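About Kinusar

Kinusar is a small family company that makes and sells cleaning products for homes, laundries and guest houses. We started with one product, the Pollix floor soap, mixed in a rented room behind a bicycle shop. Now we have 7 products and a proper workshop on Somboon Road, with a loading door and good drains.

Our recipes are simple. We use little perfume and mild color, because many of our customers wash floors every day and do not want a strong smell in the rooms. Each batch is kept for two days before filling, so the foam can go down and we can check the thickness again.
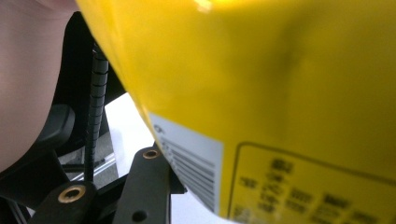
In September we opened a second counter in Skisteta, near the bus station. There you can buy by the bottle or bring back your own container and fill it from the tank. The refill price is lower — please ask for the list at the counter. Containers must be clean and have a cap which closes well.

We deliver to more than 30 guest houses and laundries in the district. The delivery is free for orders of 2 boxes or more. For smaller orders we ask a small payment for the fuel. Last year we filled 1,963 boxes, and all of them were labeled by hand.

If you have a question about a product, or if your skin is sensitive and you want to know what is inside, write to us or visit the workshop in the morning. We answer in English and Thai.

Page updated 5 February 2018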